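Moving-Average Crossover Signals on a Thinly Traded Share: Term Project Report
By Evdokia Karamanlidis and Esben Bjarnason
February

1. Purpose

The project tested whether a simple moving-average crossover rule gives useful buy and sell signals on a share with low daily volume. The share chosen was Bovska, a maker of small kitchen goods. Tunix, a larger company in the same line of business, was used for comparison. Both price series came from the course data set and are adjusted for splits but not for dividends.

2. Method

The rule uses two averages of the closing price. The short one covers 10 trading days and the long one covers 40. A buy signal is recorded when the short average closes above the long average, and a sell signal when it closes below. Trades are filled at the next day's opening price. Only one position can be open at a time and short selling is not allowed.

The Bovska series has 3438 daily closes. The first 40 were used to start the long average and produced no signals. Days with no trades were kept in the series with the previous close carried forward. Aravind Panicker pointed out in the draft review that this flattens both averages and delays some crossovers. We tried dropping those days instead, but the two series then no longer lined up by date, so the original treatment was kept.

Starting capital was $3000 in each case. A flat commission was charged on every fill. The spread was modelled as a fixed share of the price, set wider for Bovska than for Tunix.

3. Results

Before costs, the rule finished ahead of buy-and-hold on Bovska and slightly behind it on Tunix. After costs it finished behind on both. Most of the Bovska shortfall came from the spread -- commission was the smaller part. Losing trades were clustered in long sideways stretches, where the averages crossed back and forth within a few days of each other.

A second run required the short average to clear the long one by 2 per cent before a signal counted. This removed almost 40 per cent of the Bovska trades and narrowed the gap to buy-and-hold. It also delayed entry in the one sustained rise in the series, and the gain given up there offset much of the saving.

4. The company

Bovska sells dish racks and other countertop items, mainly through the Sowah chain. Earnings were not used in the trading rule. Reporting dates were marked on the price chart to check whether large gaps fell on them, and several did.

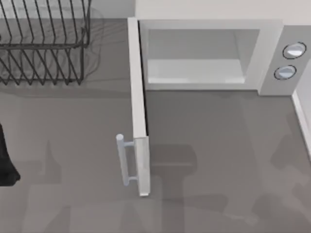
Figure 1. Wire dish rack and white microwave on a grey countertop (computer rendering).

5. Limits

The spread estimate is the weakest input. Quote data for Bovska was not available, so the figure was taken from the Wiston course notes on small companies. The 2 per cent filter was chosen after the first run had been seen, and its result should be read with that in mind. A fair test would set the filter on the first half of the series and apply it to the second.

The spreadsheet and the signal log were handed in with this report. Thodoris Balaskas checked the fill prices against the raw data and found one date error, which has been corrected.

Related reports
Dividend Dates and Opening Gaps -- Vangelis Zacharopoulos
Support Levels in Small Retail Shares
Estimating Spreads from Daily Highs and Lows
Tunix: Five Years of Volume Data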